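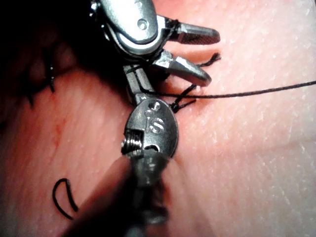 합성 피부 패드 위의 봉합 연습.

아벨라 의학번역실에서 감수자와 시험 독자를 찾습니다

외과 수련 교재를 한국어로 옮기고 있습니다. 원서는 546쪽이고, 저자는 마리우스 디누 선생입니다. 문장 하나가 반 쪽을 넘기는 일이 흔하고, 각주에도 각주가 달려 있습니다. 번역 초고는 나왔습니다. 읽을 수 있는 글인지는 아직 의견이 갈립니다.

모집 분야

1. 의학 감수자 (두 명)
외과계 전공의 과정을 마쳤거나 수술실 간호 경력이 있는 분. 용어집 표제어 1,924개를 확인하고, 현장에서 아무도 쓰지 않는 말을 골라내는 일입니다. '지침기'와 '니들홀더' 사이에서 석 달째 결론을 못 내고 있으니 어느 쪽이든 확고한 분을 환영합니다. 둘 다 싫다는 분은 대안을 가져오셔야 합니다.

2. 시험 독자 (인원 미정)
의대생, 간호대생, 또는 의학 글을 끝까지 읽어 본 적이 있는 분. 한 장을 읽고 막힌 곳에 밑줄을 그어 보내 주시면 됩니다. 밑줄이 전체에 그어져 있어도 접수합니다. 다만 '전반적으로 좋았습니다'라는 의견은 반려합니다. 지난번에 그런 의견만 모아 놓고 원고를 처음부터 다시 고쳤습니다.

근무 조건
전면 재택이며, 한 달에 한 번 저녁 7시에 화상 회의가 있습니다. 9시 전에 끝내는 것이 원칙입니다. 원칙은 그렇습니다. 감수 기간은 1월부터 원고를 인쇄소에 넘길 때까지입니다. 원고는 제술렐이라는 공동 편집 프로그램으로 주고받습니다. 메뉴가 전부 영어이고 저장 단추가 두 개인데, 왼쪽 것을 누르셔야 합니다.

보수
감수료는 표제어 하나에 1,000원이고, 본문 감수는 장별로 따로 계약합니다. 부자가 되실 일은 없지만 지급일은 지킵니다. 시험 독자에게는 완성된 책 한 권과 도서상품권을 드리고, 원하시면 책 뒤에 성함을 싣습니다. 원치 않으시면 그것도 이해합니다.

이런 분은 다시 생각해 주세요
- '~에 있어서'를 지우면 화가 나는 분
- 외래어 표기법 이야기로 밤을 새울 수 있는 분 (이미 계십니다)
- 마감을 제안으로 받아들이는 분

지원 방법
간단한 이력과 함께, 최근에 읽은 의학 글 가운데 가장 이해하기 어려웠던 문장 하나를 골라 고쳐 써서 보내 주세요. 분량은 1,000자 이내입니다. 본인이 쓴 문장을 고르셔도 되고, 솔직함에 가산점을 드립니다. 자기소개서는 받지 않습니다. 성장 과정도 궁금하지 않습니다.

서류를 통과한 감수자 지원자께는 용어집 일부를 보내 드립니다. 시험 감수에도 같은 단가로 감수료를 드리며, 결과와 상관없이 지급합니다.

문의와 접수는 편집 담당 프레셔스 에반젤리스타 앞으로 해 주세요. 한국어로 쓰셔도 됩니다. 맞춤법은 저희 중에 제일 정확합니다. 답장은 보통 오후 4시 이후에 나갑니다.

모집은 자리가 차면 마감하고, 이 공고 맨 위에 표시하겠습니다.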